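Search the community
Search for topics, people...
We use cookies to keep you signed in. Accept / Manage settings

Illustrated wall behind a utensil station: how do you keep it nice?

Posted by Saskia Mahuika

Hi all! We're setting up a little noodle counter in Grevuvport and I'm in love with the idea of a big cartoon wall right by where the spoons and ladles go. Pale background, cheerful people in aprons, slanted lettering, the works. My partner thinks it'll be a greasy mess by April. Has anyone lived with one? The wall is 175 cm wide and I'd love to cover all of it.

Haf Phillips

Do it!! We've had ours up for 2 years at Aranda and I still grin at it every morning. Pale grey is a great choice, because bright characters really pop on it and it doesn't glare under the lights the way pure white did for us (we tried white first, big mistake).

My favorite kind is the flat, simple style, with plain clothes and one strong color. An olive-green top, a charcoal apron and a coral-red heart sort of shape on the front, and you're done. You can spot that heart from the door! 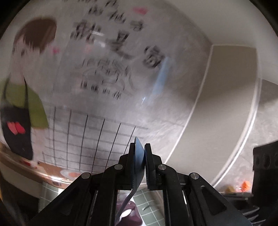

Keeping it clean

Wipe it down at closing with a soft cloth, warm water and a drop of dish soap. Go over it again with plain water and dry it. Skip scrubby pads completely, they dull the print and you'll see the dull patch forever (ask me how I know). If yours goes around a curve, press the seam edges flat with your thumb while you're there.

And hang the utensils a bit away from the wall so the handles don't knock against it. Ours scratched one poor fellow's elbow in the first week.

Gwion Lloyd

depends what its printed on. paper = no chance near a sink

Gumaro Beltrán

Agree with Haf on nearly everything, and I love these walls too! One thing to add: get the lettering proofread by someone who reads the language before you print. We had to redo a panel and it cost us 600 plus a very long afternoon. Also ask the printer for a spare strip of the background. We've patched two corners with ours and you'd have to hunt to find them.

Saskia, please post yours when it's up, I want to see the aprons!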